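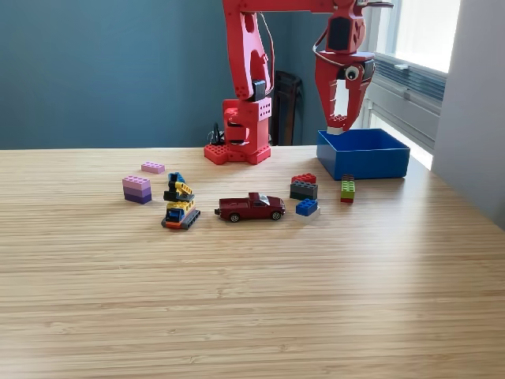
Red arm at the back of the table

Who do I call about the potholes on Grurley Road?
Posted by pitivetti_mom

Hi neighbors! I've lost a hubcap and, I think, a tire to the stretch by the Chong Street light, and it's been like this since June. The city says it's a county road, the county says call the city — I'm at my wits' end.

Posted by Zament71

Same here. Good luck.

Posted by oldroute290

Oh, I feel for you! Grurley is county past the light and city before it, so look for the little marker on the pole.

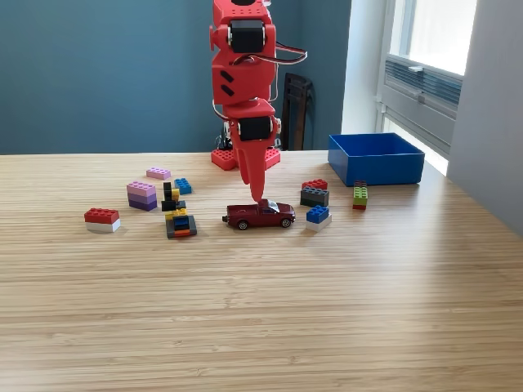

Once you know the side, file it in writing and keep your tire receipt, bless you, as they'll want it for a claim. Mine came to more than 400 dollars and they did pay most of it — slowly, but they paid.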